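Can a robot arm clear my workbench yet?

Karlijn Bosman
I pack small parts in a one-person shop and spend my evenings putting blocks and offcuts back where they belong. My brother-in-law says an arm could do it by now. Is he right, or does he just not want to help?

Njoroge Laizer
Depends on the bench. Picking one block off a bare table is fine. Picking the same block out of my bench, under a rag and half a sandwich, is another matter. Most of what you see is done in simulation first, where the floor is always swept.
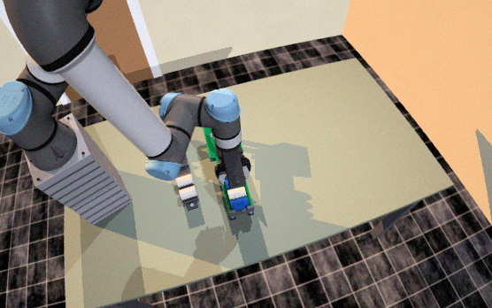

Po-yen Lam
We priced a used Dullon for the shop. $2098, gripper extra. It sorted pegs nicely until someone moved the tray, then it sorted air. For bins that never move, yes. For evenings, ask the brother-in-law.

Tin-yau Kong
no. buy a bigger bench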